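The Second Fold

By the time the rain reached Nultstead we had 1,017 folds on the drive, and I loved every one of them, even the bad ones. (Especially the bad ones!)

The idea was so simple that I'd been embarrassed to say it aloud at the Bakow meeting. Everyone was teaching the arms from perfect runs. I wanted to teach them from the moment after a mistake: sleeve caught under, hem gone crooked, and then the small patient tug that puts it right. We called these rescues. We had 235 of them, and I'd sat up until 2 in the morning marking where each one began.

The old model, trained on clean folds only, went first. It got a shirt into a strip, lost a corner, and carried on folding air with great confidence. My colleague from Willach laughed so much she had to put her tea down.

Then we loaded the new one. Same arms, same sofa, same pile of red shirts. It dropped a corner too, on the third shirt, and my heart sank into my socks. But it stopped. It opened its fingers, went back along the edge, and took hold again a little further in, exactly as I had done on some wet evening in November with my tongue between my teeth.

"Radonjić's going to have to rewrite the whole chapter," she said. That was our name for the lab's big grey binder, after the stationer's label on its spine.

We ran it again, and again, five shirts in a row. I kept leaning over the sofa to watch the cloth come up at the end of the strip, and I kept forgetting to write anything down.
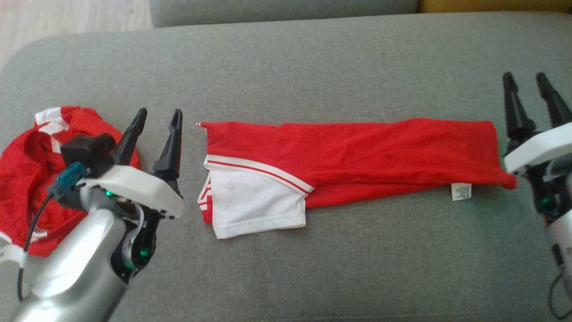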